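Comparing two grippers in simulation before you buy

Last updated 02/02/2024

Swapping fingers on a real arm takes an afternoon. In simulation it takes a config change, so I do my first round of gripper tests there. These steps assume you already have an arm loaded and can send it joint targets.

1. Fix the layout. Pick one kitchen counter layout and save the object poses to a file. Both grippers must start from the same poses or the numbers mean nothing.

2. Choose objects that are hard in different ways. I use strainers with long thin handles, bowls, a spatula and a thin metal rod. The rod lies almost flush with the counter and shows up bad fingertip geometry fast.

3. Set the start pose. Park the arm with the gripper pointing straight down and the fingers open. Save this as "home" and return to it before every trial.
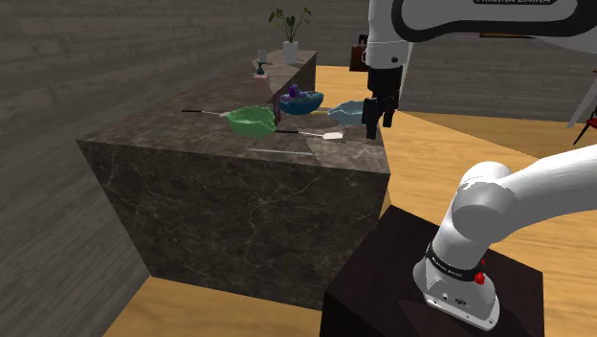 4. Run the baseline. I start with the stock parallel gripper and run 2000 trials, split evenly over the objects. Use the same list of random seeds for every gripper.

5. Swap the gripper. Load the Ametti fingers, then update the tool center point. Skip this and the arm will stop short or press into the stone.

6. Run the same trials again and score them. A grasp counts if the object stays up for the full hold time. Dropped objects and counter contact go in separate columns – they have different fixes.

My October results on strainers were 83 percent for the stock fingers and 96 percent for the Ametti set. On the rod the two were nearly equal.

If a handle slides through the fingers on every trial, check the friction values first. The Proltby settings file leaves them at zero for imported meshes.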